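The Case for Buying Less Bread and Baking More of It

3/13/25

I have been baking our bread at home for long enough now that my family has stopped remarking on it, and I think that is the highest compliment a loaf can get. It sits on the board, somebody cuts the heel off before I've found the butter, and by the next evening there is a small pile of crumbs and I'm feeding the starter again. I'd like to make an argument for this way of living, and I'd like to make it gently, since I know how annoying bread people can be. (I was at a dinner once where a man talked about hydration until the soup went cold, and I am sorry to say that I joined in.)

My argument is that ordinary bread, the sandwich kind, the toast kind, is the thing most worth making yourself. Everyone starts with the showy round loaf with the ear and the blisters. I did too! It took me 12 tries to get one I wasn't embarrassed by, and when I finally did, we ate two slices with soup and then spent the rest of the week sawing at it. Meanwhile I was still buying soft sliced bread for lunches every few days, and it was the soft bread that we were going through. I had learned to make the loaf we needed least.

So one August, when it was far too hot to be doing anything of the kind, I switched. I got out my grandmother's long tin, the dented one, and made a plain milk loaf with a spoonful of honey and a little old dough saved from the batch before. The heat did half the work. It rose so fast that I nearly missed it, and it baked up tall and brown and a bit lopsided, and it was gone by the following noon. I have made some version of it nearly every week from then on.

People tell me they haven't got the time, and I do understand, I really do. But the dough wants so little of you. I mix mine while the coffee drips, I give it 10 minutes of kneading, and then I leave it be for 90 minutes or so long as it needs, while I go and do whatever else the day is asking for. A trip to the store takes me longer, if I'm truthful, what with the parking and the way I can't walk past the cheese.
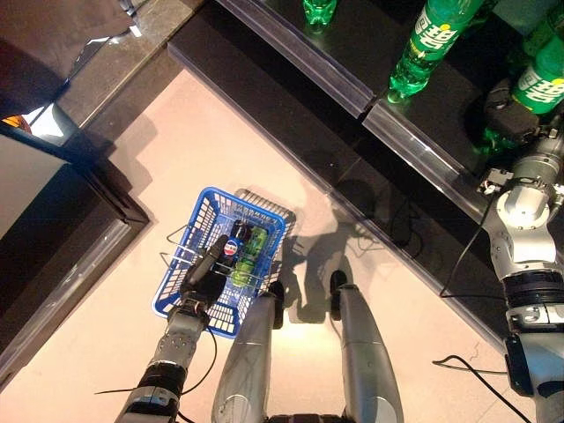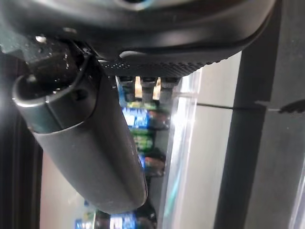

A basket with a soda can and a bottle in it in the first picture, and a closer view of a gripper in the second.

Flour is where I will let myself be fussy. I buy mine from the Clornwood mill, which is a long drive and costs more than it should, and for the soft loaf I mix it half and half with Fagerlund white from the regular baking aisle. I've tried going all the way with the stone-ground and the result is lovely and heavy and my children leave it in their lunchboxes. Half and half is where we made peace. If all you can get is plain supermarket flour, please use it and don't feel bad for a second. A fresh loaf made from cheap flour still smells like a fresh loaf, and the smell in the hallway is a good part of what you're working for.

I'm less easy about the machines. A friend swears by her Jandis bread maker and I have eaten her bread happily many times, but the crust always comes out a little thick and sad to me, and I'd miss having my hands in the bowl. You learn so much by feel. Dough in winter is stubborn and dough in summer runs all over you, and no recipe card can tell you how much flour to hold back on a damp morning. I suppose I should admit that I own a Clollik mixer and use it whenever my wrists are bad, so perhaps I'm not one to preach.

What I would say to anybody on the fence is to bake the same plain loaf four or five weeks in a row before trying another. Use the same tin and the same shelf of the oven. The second one will be better than the first, the third may well be worse, and somewhere after that you'll find you have put the recipe away in the drawer and are just making bread. Mine has been in the drawer for ages, under the string, with a butter stain where the oven temperature used to be.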